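Sorting Out Open Shelves and Cube Units

Posted by Sarita Shukla, 30 January 2022

Open shelves fill up because anything can be put on them quickly. A cupboard door at least makes you stop for a second. These are the methods I use in my own house and in the houses of people who ask me to help. None of them need special products, and most can be done in an afternoon.

Before you start

Clear a space on the floor next to the unit and lay down an old sheet. Everything comes off the shelves and onto the sheet, one compartment at a time. Don't empty the whole unit at once unless you have the full day.

Have two bags and a box ready. One bag is for trash, one is for donation, and the box is for things that belong in another room. Leave the box where it is until you are finished. If you walk each item to its room as you find it, you will start tidying that room too.

Cleaning painted and laminate shelves

Vacuum first with the brush attachment, getting well into the back corners. Wiping over dust only turns it to paste.

Mix a few drops of dish soap into a quart of warm water. Wring the cloth until it is almost dry, wipe from the back of the shelf to the front, and go over it again with plain water. Dry with a towel. Water left sitting in the joints will swell particleboard, and a swollen edge cannot be put right.

For marks that won't wipe off:

Pencil – a clean white eraser, used lightly. Don't use a pink one, which can leave its own color.
Crayon – a little baking soda on a damp cloth, small circles, then rinse.
Sticker residue – cooking oil, left for ten minutes, then dish soap to take off the oil.
Permanent marker – rubbing alcohol on a cotton ball. Test it somewhere hidden first, as it can dull some paints.

Where things should go

Put heavy things low. Books, full bottles and anything made of glass should be on the bottom two shelves, especially if there are children in the house. Plush toys and cushions can go at the top, as they do no harm if they fall.

Things used every day belong between your waist and your eyes. Things used once a year don't belong on an open shelf at all.

Keep liquids away from paper. I set bottles on a plastic tray with a raised lip, and the tray comes out in one piece when the shelf needs wiping.

A dish rack makes a good divider. The slots that hold plates will also hold coloring books, thin folders, tablets and pan lids. I bought mine secondhand for 3 dollars.

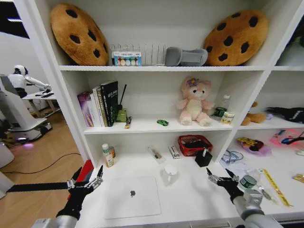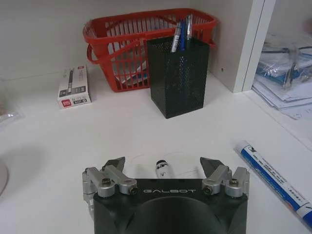

Markers, glue and small bottles

Store double-ended markers flat. Single-ended ones can stand with the cap down. Test every marker on scrap paper before it goes back, and throw out the dead ones the same day.

Glue bottles should be wiped around the neck before the cap goes on. If a cap is already stuck, hold it under hot water for a minute and turn it with a rubber glove.

Paint pastels and chalk both shed dust. Keep them in a closed box, even if the original box is torn and has to be held with a rubber band.

Plush toys and cushions

Check the label. Most small plush toys will take a cold, gentle wash inside a pillowcase tied at the top. Air dry them, and squeeze the middle to be sure the filling is dry before they go back on the shelf.

If the label says surface wash only, sprinkle with baking soda, leave for an hour and vacuum through a piece of old pantyhose.

Fixing the unit to the wall

Any tall unit should be anchored, whether or not you have children. Use the bracket that came with it and screw into a stud. If the bracket is lost, hardware stores sell furniture straps in packs of 2. Check the screws each January and tighten any that have worked loose.

Keeping it that way

Leave one compartment in each unit empty. When it fills up, it is time to sort again. A quick wipe along the front edges once a week takes care of most of the dust, and the backs can wait for a month or so.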